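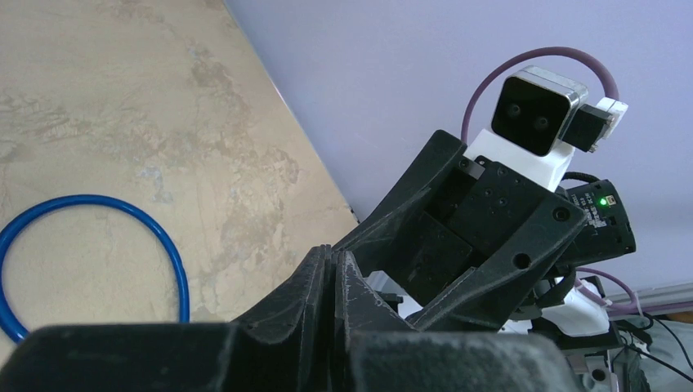 Neighbour's leylandii and my party drain, who pays?
Posted in Home & Garden > Boundaries and drains

We moved into an end terrace in Bridine last October. The kitchen sink has been slow ever since, and on Saturday it gave up altogether and the shower tray started filling with what I can only call soup. Fairclough Drains came out, put a camera down and told me there are roots through a joint 8 metres along, which puts it under next door's hedge. They want £1115 to cut the roots and line the pipe.

Next door says the hedge was there before I was, as if that settles it. It is his hedge. They are his roots. It is, apparently, my problem. My house insurance has a section on underground pipes that I have read four times and still couldn't explain to you. Do I pay, does he pay, or do we both stand in the garden being British about it?
SoggyBottomStep

SoggyBottomStep, put the chequebook away for a minute. Is anyone else's waste going down that pipe? If you share it with next door, or it has crossed over onto his land, then in most of England and Wales it has belonged to the water company since 2011 and they should clear it and mend it for nothing. The fact that it's under his hedge is very good news for you, though it won't feel like it when you're bailing out the shower.

Ring the water company, say "shared or lateral sewer" early on and have the camera footage ready. Fairclough should hand it over as you've paid for the visit. If they get vague about it, keep asking.

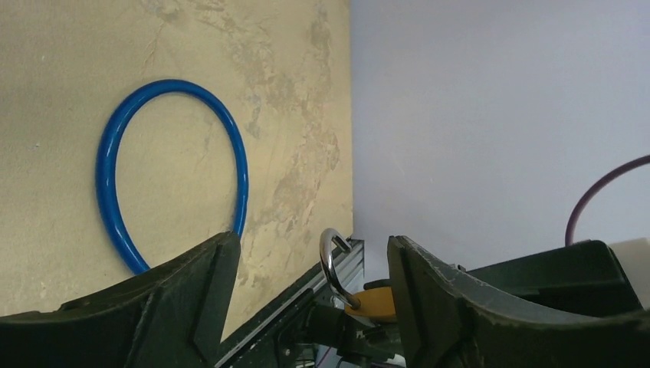

When they come, be in. Ours turned up at 7.40 in the morning, knocked once with what must have been a feather and left a card. Second visit they jetted it, had a look, and came back a fortnight later to line it. Didn't cost us a penny, unless you count the biscuits. They also left the manhole cover on crooked, so check that before you walk across it in slippers.

If it does turn out to be only yours, go to the insurer before you agree to any work. Mine would have refused the lot if I'd started without them. And get a second quote — £1115 isn't mad for lining, but it isn't shy either.
Prurneo

had this in Laltitden, tree roots, poured about 40 quid of that blue stuff down it over a month. did nothing. roots loved it
mudlark_2

Cut the hedge down while he's on holiday. Joking. Mostly. You could ask him to share the cost, but you'd have to show his roots did the damage and didn't just wander in through an old crack, and by then you've spent more on letters than on pipe. Do what Prurneo says.
OldGatepost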